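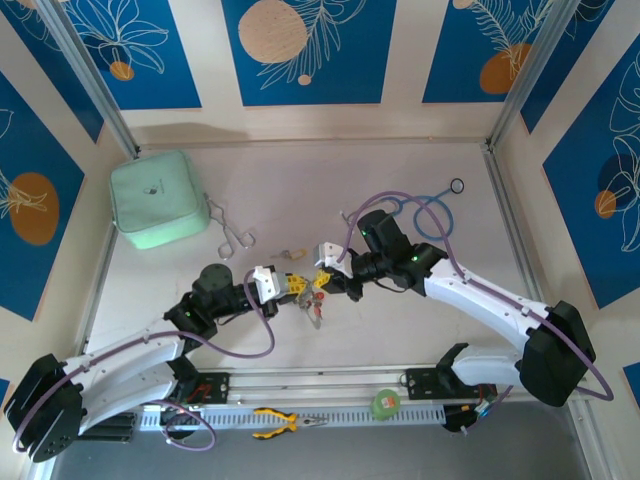
What happened to the Akari cell in August?

The two arms pulled against each other during a handover and kept pulling until someone pressed the stop button. The person who pressed it had her other hand inside the enclosure at the time. She wasn't hurt, apart from a pinched fingertip that was sore for a few days.

Home News People Projects Safety Newsletter Contact

The someone was Nest Dafis, and when I asked if she'd be willing to talk about it she wrote back within the hour to say she'd put the kettle on. I had pictured a quick chat and a page of notes. I left with most of a notebook filled, half a lemon slice in a paper napkin, and a much better idea of why a bunch of keys is such a rotten thing to hand to a robot.

Akari is the key project, for those who haven't wandered down the back corridor at Akitz lately. Two arms share a rail, and between them they pick up keys, rings and tags and pass them from one gripper to the other. Nest has been on it since the rail was bolted down, and she talks about the arms the way my aunt talks about her kelpies, with great affection and no illusions whatever.

"Keys are awful," she told me cheerfully. "They're shiny, they slide, they hook onto each other, and as soon as you lift one you've got three of its mates coming along for the ride. I love them. If you can pass a bunch of keys you can pass nearly anything, that's what I tell the students, and then they go off and try a sock and come back very humble."

The handover is meant to go like this. One arm brings the ring to the middle. The other closes on it, feels a bit of resistance, and tells the first it has hold. The first opens its fingers, reports that it has let go, and only then does either of them move away. It had gone that way 300 times in the run before the trouble, and Nest says that was part of the problem, in that everyone in the room had stopped watching the bit in the middle.

"You do, though! You watch the first dozen with your heart in your mouth and by morning tea you're answering email. I was labelling tags. I heard the motors change their tune, a sort of grumble, and I looked up and both arms had the same ring and both of them had decided to go home with it."

She did what she tells other people never to do. The ring had twisted sideways in one set of fingers, she could see it about to spring, and she reached in to steady it. Then she thought better of it and hit the stop, in that order, which she would like everyone to note is the wrong order. When the drives cut, the fingers relaxed a little, the ring turned over, and it nipped the end of her finger on the way.

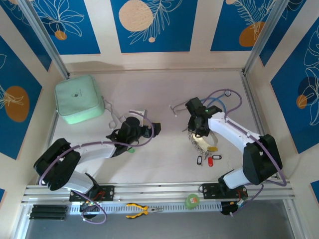

A reader of the last newsletter had written in to ask why the force limit didn't catch it, given that each arm is supposed to give up long before anybody has time to reach for anything. I read the letter out over the tea and Nest clapped.

"Oh, that's the right question. That's the one I'd have asked." The limit, she explained, was set to 60 newtons on each arm, and neither arm ever went over it. Each was leaning back with a good deal less than that, perfectly within its rights, and each took the steady pull it felt for the weight of something heavy. The software had been told that heavy things were allowed. It had been told so by Nest, in the autumn, when they were trying out a toolbox latch, and the setting had never been put back.

So that was one fault, and she owns it without any fuss. The other took longer to find. The message saying "I've let go" was being sent when the open command went out, with no check that the fingers had moved. Nearly always this made no difference. With the ring twisted and jammed, the fingers stayed where they were, the message went across the bench as usual, and the other arm set off.

"It was fibbing," said Nest. "Quite innocently. It said it had let go because it had been asked to let go, and my nephew does exactly the same thing with the remote."

Fuvier supplied the handover module, and by her account they were lovely about it. She sent the logs off after lunch and had an engineer on the phone 17 minutes later. The new version waits for the measured finger opening before it tells the other arm anything at all, and if the opening doesn't come, both arms hold still and ask for a person.

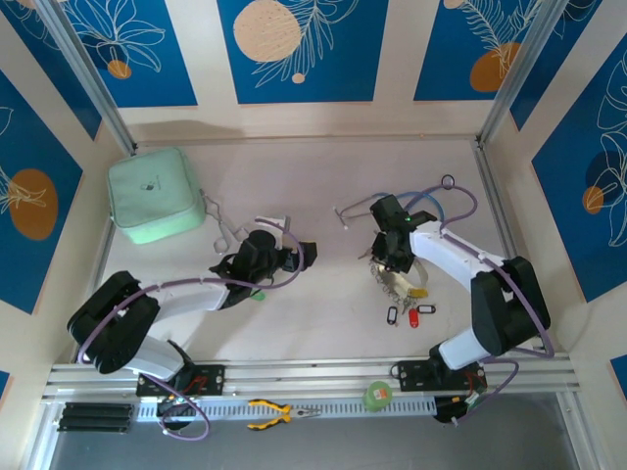
What they do differently now

The changes are fairly modest, and Nest was a bit worried I would make them sound grander than they are. The force limits have gone down, and they go back to the low setting every time the cell is started, so nobody can leave a toolbox latch lying about in the settings again. There is a separate check that compares the two arms during a handover. If they are both pulling, and pulling in opposite directions, it counts as a fault no matter how gentle the pull.

Hands stay out while the drives are live. That was always the rule, she says, and it was written on a laminated card that had slid down behind the bench. It's been rescued. The stop button has been moved too, to the side you'd naturally lean on, which took an afternoon and a good amount of colourful language to rewire.

I asked whether they'd thought of giving up on keys for a while and passing something friendlier. She looked at me as if I'd suggested giving up on bread.

"We did blocks for a fortnight, to be sensible. Every handover perfect. I learned nothing! I was so bored I tidied the cable drawer."

They went back to rings with the speed right down and somebody on watch for every pass, taking it in turns so no one goes glassy-eyed. 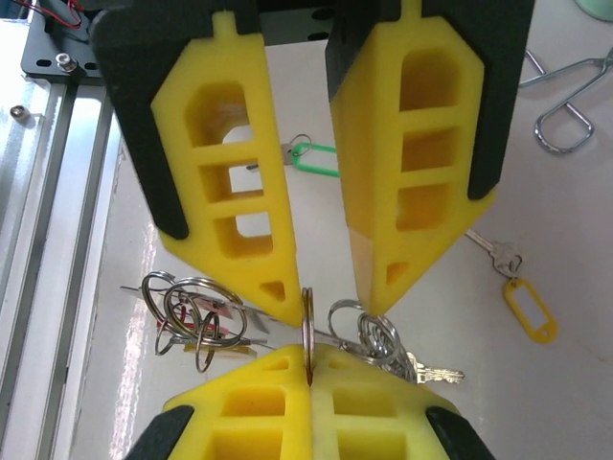 Nanayakkara Centre, Akitz: Shared Robotics Team

A split ring is the piece they test with most, because it gives the fingers so little to hold and it can turn without warning. Nest makes a point of jamming things on purpose now. She'll wedge a ring, start the handover, and wait to see that both arms stop and sulk. The first time they did, she says, she went and fetched people from the office to come and look at two robots doing nothing.

She also wrote the incident up under her own name and put it on the noticeboard, finger and all, before anyone had asked her to. A couple of the students have since owned up to reaching into cells themselves, and she'd much sooner hear about it over a cuppa than read it in a first aid book.

"I'm not ashamed of it. I was silly for a second and a half. I'd like the next machine to have a bit more patience with whoever's being silly than that one had with me."

The finger has healed up fine. The lemon slice recipe is her mother's, and she says to halve the sugar in the icing.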